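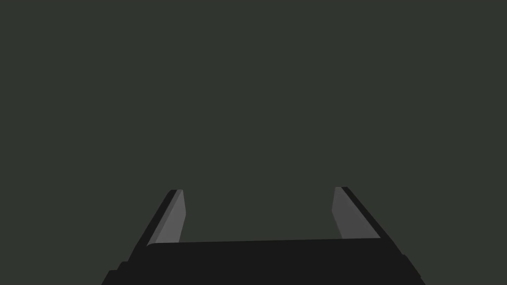

Learning to write letters again

Tuesday, February 23, 2021

My grandmother kept 242 letters in a biscuit tin, and I have been reading them since the new year. Most are from her sister, who lived in Gasuta, and they are full of small things: the price of onions, a neighbour's cough, the road to Rilavness closed by snow again.

I was ashamed, because I could not remember my last letter. So I bought a pad of paper and 30 stamps, and I made a plan to write every Sunday evening. The first one took me three hours. My hand hurt and I crossed out half of it. In an e-mail I would write "all fine here" and press send, but on paper these words look very lonely.

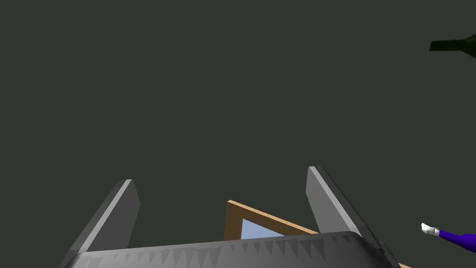 Two grey fingers, leaning apart.

What I like most is the waiting. A letter from my town to Koivisto needs nine days, sometimes more, and when the answer comes I have already forgotten what I asked. Then I read about somebody's new curtains and I must think hard why I wanted to know about them.

My aunt is 93 and she writes the best answers of all. She doesn't use paragraphs. She begins with the weather, goes over to her knees and then

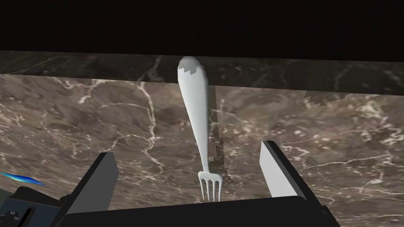
she tells me a story from the war without even a comma between. I read these letters two times, first quickly and then aloud in the kitchen.

I still have eleven stamps. In August I want to visit her, and I will bring the tin, so she can explain me who all these people are.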